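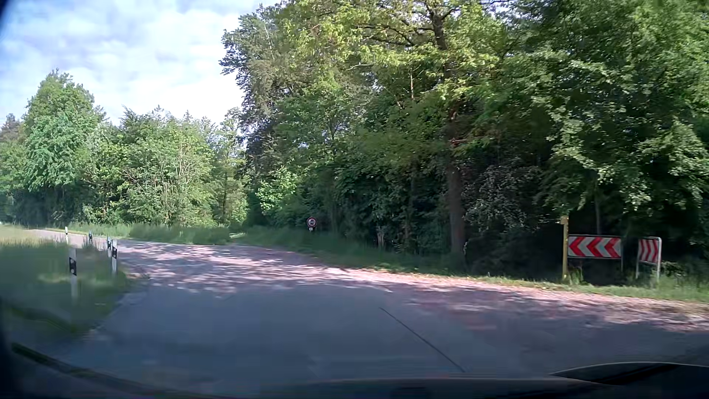

Our department is preparing a small automated vehicle to follow a country route, and the method chosen is demonstration: a qualified driver completes the route by hand, the system records steering, brake and accelerator together with the forward view, and a policy is trained on the recordings. The written procedure supplied with the Ultari recorder explains how to connect the equipment, but says very little about how the driver ought to behave while the recording is running. The difficulty is most apparent in left-hand bends of the kind found beside the wood, where red-and-white chevron boards stand on the outside of the curve and a band of tree shadow lies across the carriageway. Two of our drivers slow down well before the boards. A third holds his speed until he reaches the shaded part and then brakes rather firmly. All three styles of driving are acceptable on the road, yet the trained policy appears to have learned something between them and hesitates at every patch of shade, including on straight sections.

We have 300 recorded passes at present and would prefer not to discard any of them without good reason. I should be grateful for guidance on the following matters. Should the drivers be instructed to follow one common style, and if so, who should decide what it is? Is it permissible to correct the vehicle by remote control during a supervised trial and add those corrections to the training material? Finally, is there any accepted practice for marking a pass as unsuitable when the driver has made a small mistake and recovered from it?

The vehicle carries a safety driver at all times. The remote station is used on the closed part of the route only.

Posted by Haruto Katayama, Sat 10 November
Filed under: Teaching by demonstration, Road vehicles, Remote operation
Replies: 3

Vosholm Technical Help Desk

Thank you for the enquiry. We have dealt with several similar cases and can offer the following advice, which applies to any vehicle taught from human driving and is not particular to the recorder in use.

A common style is desirable for the first round of training. When the same view is paired with very different pedal positions, a simple policy will tend to average them, and the average of early, gentle braking and late, firm braking may be something that no competent driver would do. The usual course is to appoint one lead demonstrator, to train on that person's passes alone, and to confirm that the vehicle behaves in a predictable manner. The remaining passes should be kept. They become useful later, once the training method is able to take account of which driver was at the wheel.

The lead demonstrator should be given written instructions, and these should be short. We suggest that they cover the point at which slowing begins, the position to be held in the bend, and the distance after the bend at which normal speed is resumed. It is helpful to tie each of these to something fixed at the roadside. Delineator posts serve well for this purpose, as do chevron boards, and both can be found again on the recording when a pass is reviewed. An instruction such as "slow down in good time" cannot be checked by a second person.

With regard to shadow, please examine whether braking and shade occur together too often in the recordings. If nearly every pass was made at the same hour, the system has had little opportunity to learn that the two are separate matters. It will be necessary to record the same bend under an overcast sky and at other times of day, with the driver braking at the same post on each occasion. Passes in which the driver crosses a shaded straight at constant speed are equally important and are often omitted, as drivers regard them as uneventful.

The same caution applies to seams and repairs in the surface. A dark line running diagonally over the asphalt should produce no steering response whatever. If a demonstrator has a habit of moving away from such lines, the habit will be learned along with everything else.

Small round signs with a supplementary plate beneath them should be treated with care in the annotation. Where the wording on the plate cannot be read from the recorded view at that distance, it should not be entered as though it had been. The annotator should write "plate present, wording not legible" and leave the matter to the map record.
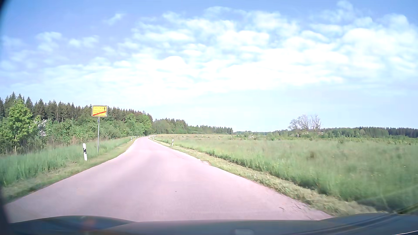
Clovville Help Digest, Issue 4, page 5

Position in the road requires a separate instruction, and it is here that most of the disagreement between drivers will be found. On a narrow country road with no painted centre line or edge lines, the recording contains no marking from which the correct position may be measured. Drivers fall back on the edge of the paving, the verge or the darker band along the middle of the surface, and seldom agree on which. We recommend that the instruction name the paving edge as the reference and that it state what is to be done where the edge is broken. A driver who moves inwards at a damaged section should do so on every pass, and by a similar amount.

Please note also the effect of the yellow sign with the red diagonal bar which marks the end of a built-up area. A human driver will often begin to accelerate as soon as the sign can be recognised, well before it has been passed. If demonstrations are made in that manner the vehicle will do the same. The instruction should therefore state that speed is to be held until the sign is level with the driver's seat. It is considerably easier to obtain this from the demonstrator on the first day than to remove the habit from the policy afterwards.

In the matter of remote corrections, our position is that they may be used, subject to conditions. The correction must be logged as a correction, with the moment of takeover and the moment of return both recorded. The seconds leading up to the takeover should be excluded from training, as they show the policy's own error and ought not to be imitated. The part in which the operator brings the vehicle back to its proper place is valuable, for ordinary demonstrations contain very few examples of recovery.

Delay must be taken into account. If the picture reaches the remote station 400 milliseconds after the event, the operator is steering in response to a road that the vehicle has already left behind. The recorder will store the operator's action beside the later view unless it is told otherwise, and the two must be brought into line before training. We would ask you to measure the delay on your own link and not to rely upon a figure from the supplier's sheet.

gravelpath

Agree with most of the above. We teach a farm vehicle the same way, at much lower speed, and I would add that the lead driver should be rested. Ours was doing very long sessions and the later passes were noticeably lazier in the bends. We now stop after 4 passes and change over or take a break.

On mistakes, we keep a button on the dash. The driver presses it when they are unhappy with something and we look at the pass afterwards. It is quick and nobody has to write notes while moving. Do not know whether Ultari allows for this, ours is a different make.

I would not worry so much about shadows myself. We turned the picture to black and white and it improved things, although we changed the tyres in the same week so I cannot promise that was the cause.

Haslinger Training Office

The previous contributions are sound in the main, and this reply is limited to the third part of the enquiry, together with one reservation.

A pass should be marked when the driver has departed from the written instruction, whether or not the departure was dangerous. It is advisable to mark the portion and to retain the rest. In our own procedure the reviewer assigns each marked portion to one of these headings:

Late slowing - braking begun after the reference post.
Early acceleration - speed increased before the reference sign or post.
Position - vehicle away from the stated line without cause.
Position, with cause - vehicle moved for another road user, an animal or a damaged edge.
Recovery - return to the stated line after any of the foregoing.

Portions under the fourth and fifth headings are kept for training. The first three are set aside in a separate folder and are not deleted. A small mistake followed by a calm recovery is therefore split in two, and the recovery is used. The driver should not be asked to make mistakes on purpose on an open road in order to supply more of this material. If additional recoveries are required they should be obtained on the closed part of the route, with the vehicle placed off its line by the safety driver before recording starts.

We would advise against removing colour from the picture, as was suggested. The red border of a round sign, the red of the chevron boards and the yellow of a town sign all assist the system in telling one object from another against dark foliage. Variation in light is better supplied by further recording. Should this be impractical, brightness may be altered artificially in the copies used for training - the originals must remain as recorded.

The button on the dashboard is a good arrangement and we have used one since October. It should be understood, however, that drivers press it late. Our reviewers begin looking 5 seconds before the mark.

As to who should decide upon the common style, this ought to be the person who signs for the safety of the trial, after riding as a passenger with each of the drivers concerned. In the case described, the two who slow before the chevron boards would appear to offer the better starting point, and one of them might be asked to act as lead demonstrator. The passes by the third driver should be stored under his driver code with the braking point noted for each bend.

Haruto Katayama

I am obliged to all who replied. We have checked the times of recording, and the greater part of the passes through the wood were indeed made in the early afternoon. A lead demonstrator has been appointed and the written instruction now refers to individual delineator posts by number. The delay on our link has yet to be measured, and no remote corrections will be added to the training material before that has been done.

One point remains open. The verge is left uncut in places, and the tall grass partly covers at least one of the posts on the inside of the bend. If any member has experience of reference posts that are visible for only part of the year, I should be pleased to hear what was used in their place.

Status: open to further replies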